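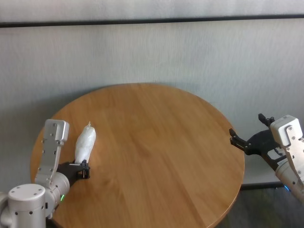 Home | Notebook | Parts wiki | Calibration | Log in

Handover task, plastic bag
September 2021 (Friday)

OK, the short version for anybody skimming over lunch: the planner is fine, the perception is mostly fine, and the thing that ate my whole morning was a timestamp. The long version follows, because I know I'll be back in here looking for it.

Where we were: the two-arm handover has worked on boxes since July. Boxes are easy! They have faces, the faces have normals, and Hulevetti (our grasp scorer, for whoever is new) loves a flat face. So this week I moved on to the white bag with the twisted top, and Hulevetti promptly went to pieces. It's translucent, it's crinkled, and the depth camera sees a different bag every time it looks. Half of the points come back on the wrong side of the plastic and the other half don't come back at all.

What I changed on the perception side:

- Stopped asking for a single clean surface. The node now keeps the last 5 depth images, throws out anything that only shows up in one of them, and fits a fat capsule to what's left. Crude, but a capsule has a long axis and the long axis is all I need.
- The color mask comes first now, depth second. White bag on a honey-colored table is a gift. White bag against our pale wall is less of a gift, and that's exactly where it ends up once an arm lifts it. I'm using the known pose of the holding gripper to crop a box around the jaws and only searching inside that.
- The knot at the top gets its own little label. I want the receiving arm to stay off it for now — the scorer keeps thinking it's a handle, and maybe someday it will be.

On to control. The handover itself is a small state machine: present, approach, close, confirm, release, retreat. The present and approach states are plain joint-space plans out of Revora with the other arm loaded as a collision object. Close and confirm are where all the fun is. With a box, I confirmed on gripper width: if the jaws stop early, something is in them. With a bag the jaws just keep squeezing, there's no nice early stop, and the old check says "empty" when it shouldn't. So confirm now looks at motor current over a window of 200 ms and wants it to stay up for the entire window. A spike alone doesn't count.

And now the timestamp. The approach kept aiming low, always by the same sort of amount, always worse when the holding arm had just moved. I blamed the camera calibration (redid it, no change). I blamed the capsule fit (plotted it, looked great). Then I went through the transforms one at a time and found that the crop box was using the latest gripper pose with an older depth image. So during any motion the crop was ahead of the bag, it chopped off the top of the points, and the capsule slid down. One line. I now look up the pose at the image's stamp and wait if it isn't there yet. I'm a bit embarrassed, as there's a note from me in this very notebook telling people to always do that.
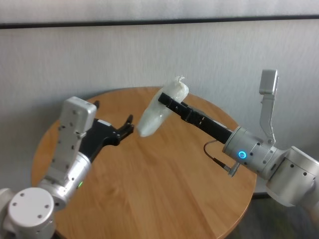
The other half of the problem is making the same code work in both directions. I had "left" and "right" hard-coded in more places than I'd like to admit, so I pulled them out and the state machine just knows a giver and a receiver. Swapping roles is one parameter in the launch file. The pose offsets are mirrored from a single table, which Nugroho (the config checker) now validates on startup. It already caught a flipped sign on the wrist roll, so thank you, past me, for finally writing that.

A few things I'm not happy with yet:

The planner likes elbow-up solutions that are perfectly legal and look awful. I added a cost on distance from the rest posture, but with the weight at 2 it starts refusing some approaches over the near side of the table. Needs a sweep, not a guess.

Release is too abrupt. Right now the giver opens at full speed the moment confirm returns true. I'd like a partial open, a second current check on the receiver, and then the rest. If the current drops during the partial open we should close again and go back to confirm. I have the states drawn on the whiteboard, please don't wipe it.

The bag's pose is treated as rigid with respect to the gripper, and it really isn't. It hangs and it swings. For now I put a settling pause at the end of present, which is cheap and ugly. A proper fix is probably re-fitting the capsule during approach and nudging the goal, and I'd want to check with the Hestance driver folks that we can stream goals to both arms without the queue backing up. Last time I tried that, the commands piled up and the arm played them all back late.

Housekeeping: the branch is called bag-handover, it builds, and the tests pass apart from the 2 that were already failing on main. The logging is very loud. Turn off the debug topic before recording or you'll fill the disk.

Monday: weight sweep first, then the soft release.

Recent entries
- Current-based grasp check, first try
- Mirrored pose table, notes and gotchas
- Box handover: what finally worked
- Why transform lookups need a stamp
- Hulevetti scorer settings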